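北欧の秋、雨の日の過ごし方を語るスレ

投稿日:2025年6月22日 投稿者:minatomachi_k

9月にフレルム(Flerum)に2週間滞在します! 北欧は初めてで、もう毎晩地図を眺めてはニヤニヤしてます。ただ雨が多いと聞いたので、雨でも楽しめる場所を教えてください。カフェ、美術館、なんでも歓迎です。

2:tabineko27
いいなあ、9月のフレルム最高ですよ!! 雨なら断然、港の旧市場。屋根つきで、シナモンロールの店が朝7時から開いてます。焼きたてに当たると一日ずっと機嫌がいいです(笑)

3:yuki_no_ato
自分は旧市場よりドラルデン行きの路面電車を推します。終点まで乗って、湖のそばのカフェで本を読んで戻ってくるだけ。雨の窓ごしの森がほんとにきれい!

4:tabineko27
>>3
ドラルデン、雨だと湖が見えなくないですか? 去年行ったら真っ白で、コーヒー飲んで帰ってきました……。

5:yuki_no_ato
>>4
その真っ白なのがいいんですよ! 晴れの湖はどこにでもあるけど、霧の湖を見ながら飲むコーヒーは格別です。ここは譲れません。

6:kasa_wasureta
室内派なのでひとつ。机に向かって何かやってると、外が土砂降りでも全然気にならないです。
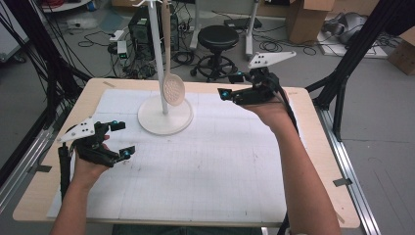
木のテーブルにて。白いシートは薄い方眼入り

シナモンロールを横に置けばもう完璧。滞在先を選ぶときは机の大きさも見ておくといいですよ。

7:minatomachi_k
>>6
机! 完全に盲点でした。宿の候補を見直してきます。

8:oat_milk
服の話も。傘は風でひっくり返るので、私はレインコート派です。プルストゲート通りの古着屋で丈の長いのを買って、今も現役!

9:tabineko27
>>8
いや傘もいりますって。コートだけだと店に入るたびびしょびしょで、椅子に座るのが申し訳なくなる。

10:oat_milk
>>9
入口にコート掛けがある店なら平気でしたよ。まあ両方持っていけば間違いないか。

11:minatomachi_k
みなさんありがとうございます! 初日は旧市場、霧が出たらドラルデンにします。雨が楽しみになってきました。

最近のスレッド
・フレルムの朝ごはん、どこで食べる?
・路面電車の一日券は買うべきか
・一人旅の夕食問題 その2
・長靴で飛行機に乗った人いますか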